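Subject: Re: [brirkton-bread] Rye starter gone flat again

> My rye starter has been flat since September. I feed it every
> morning and it just sits there and smells like nail polish.
> I use the Herell dark rye and tap water. Should I toss it and
> start over? Also, does anyone have the big oven recipe for two
> loaves?

Oh please don't toss it! Mine did exactly the same thing last winter and I was ready to give up, but all it wanted was more food. The nail polish smell usually means it's hungry. I went to feeding it 2 times a day, morning and right before bed, and I kept only a spoonful of the old stuff each time – it feels wasteful, but I put the rest in pancakes and the kids are thrilled.

I like the Herell rye fine, but it drinks a lot of water, so if yours looks like putty just add a splash more. My kitchen is cold in the mornings and I leave the jar on top of the fridge with a saucer over it. Give it a week before you decide anything.

The two-loaf recipe is in the list archive, message 2624 (the one with the long argument about caraway, skip that part!). It says 32 minutes with the lid on, but my oven runs hot and I pull the lid sooner. I let them cool all the way before cutting, well, most of the time.

Two other things while I'm typing:

1. I've got a new email address up on my list profile.

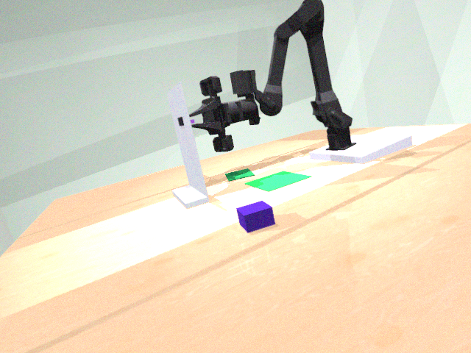

2. I'm putting in an order to Babaei for flour at the end of the month. If you want a bag of the coarse rye, write to me off list and tell me what size. I can bring it to the next swap.

Let me know how the starter does!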